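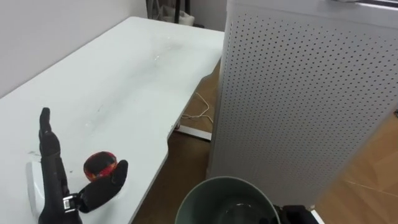 Voyle is the bit of software that sits between the head camera and the arms, and it's the part I get asked about more than anything else. It looks at what's in view, picks a target, works out a grasp and hands the whole lot to the planner. My usual first target is a small ball on a white desk, because a dark red top with a bright band round the middle stands out from a white surface like nothing else I own! Scuffs and specks on the desktop are another matter, and I'll get to those in step 4.

## 3. Teaching Voyle its first pick

You should have finished section 2 by now (arms homed, Zimside running, no red text in the log). If not, go back – I'll wait.

1. Start Voyle and open the **Targets** tab. Give it a moment to fill in. An empty list usually means the camera feed is paused, and the button for that is top left.

2. Put your ball near the front corner of the desk and press **Find**. You'll get an outline drawn over it in the preview. It doesn't have to be perfect, but it should hug the ball and leave the fingers out.

3. If the fingers do get swept into the outline, open **Masks** and tick **Hide own hands**. I forget this one every time I set up a new machine.

4. Set **Smallest object** to 30. The default is 8, and at 8 you'll have little marks and glints on the desk turning up as things to grab. Sioned Penry once had a list of 21 targets on a desk with one ball on it.

5. Choose **Open C** as the starting hand shape, with fingers upright and the thumb out to the side. Press **Preview grasp** and watch the ghost hand close on screen. Nothing moves yet.

6. Now mark the drop point. Click the middle of the bin's opening, then drag the height slider until the marker floats above the rim.

7. Set the speed to 10 per cent and press **Run once**.

> **Caution:** keep one hand on the stop button for the first run, and keep the other one off the desk. The planner knows about the furniture you've told it about. It does not know about your elbow.

> **Note:** the second arm counts as an obstacle even when it's parked. If the planner says "no path", nudge that arm away from the bin and try again before you start fiddling with settings.

### If the hand closes beside the ball

Nine times out of ten the camera offset is stale. Run **Quick align** from the Zimside menu, which takes up to two minutes, then repeat step 5. Hussam Daher wrote the alignment tool and he likes it run after every restart. I do it when I remember.

Once you're happy, save the job with a name you'll recognise in July ("test2-final-new" is not that name, I speak from experience). Saved jobs live in the Clilldale folder, and section 4 picks up from there with two targets at once.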